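Skenby Finds a Way, Eventually

Anyone who left at halftime on Saturday missed the good part, and judging by the parking lot that was most of you. Skenby trailed Plamow by 12 with the bench down to three players, one of whom was holding ice on his own knee. Coach Raghavendra Panicker used his last timeout to ask if anyone had seen his pen.

Then Amanuel Endale started shooting from places we normally discourage. He finished with 30, a club record for a man who missed the team bus and came by bicycle. Sivaprasad Acharya stole the last inbounds pass, fell over, and was fouled while sitting down. He made both. Skenby by one. 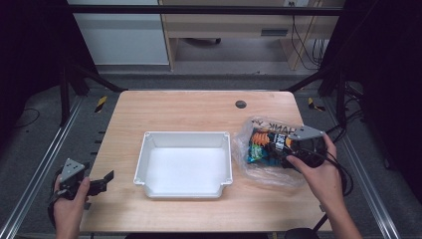

Plamow, to their credit, took it well – their captain shook every hand twice, possibly hoping for a different result the second time. Attendance was 242, up from the fall, although Bhavana Varghese at the door admits that includes the other team. The snack table is another matter. By the fourth quarter we were down to an empty white tray and one colorful packet in a clear plastic bag, and you can't run a playoff push on that. If you can bring something for the Bevarel game, tell Bhavana before Thursday.

Tipoff is at seven. Panicker still wants his pen.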